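Perguntas frequentes – Anúncios de animais no Wunar

Quanto custa publicar um anúncio?
O primeiro anúncio é gratuito e fica visível durante 30 dias. O destaque na página inicial custa 400 e pode ser renovado na área de cliente.

Posso anunciar uma ninhada inteira?
Sim. Use um só anúncio e indique o preço de cada cachorro. Se os preços variam, por exemplo entre 900 e 1445, escreva-os na descrição. Anúncios repetidos são retirados.

Com que idade podem ser entregues os cachorros?
Só aceitamos entregas a partir das oito semanas. A data de nascimento é obrigatória – sem ela o formulário não avança.

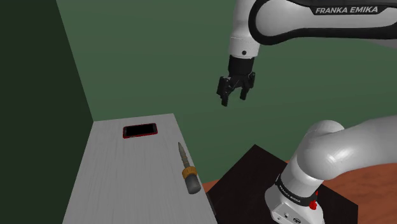

Categoria: Compradores

Devo pagar um sinal antes de ver o animal?
Não recomendamos. Visite primeiro, peça o boletim de vacinas e confirme o número do microchip.

O transporte está incluído?
Depende do vendedor. Os preços da Moris e da Stuvis aparecem no próprio anúncio, quando o vendedor trabalha com elas.

Como denuncio um anúncio?
Carregue em "Denunciar" e indique o motivo. As denúncias são lidas por Floarea Bălan, do apoio ao utilizador, nos dias úteis.

Última atualização: sexta-feira, 2 de julho de 2021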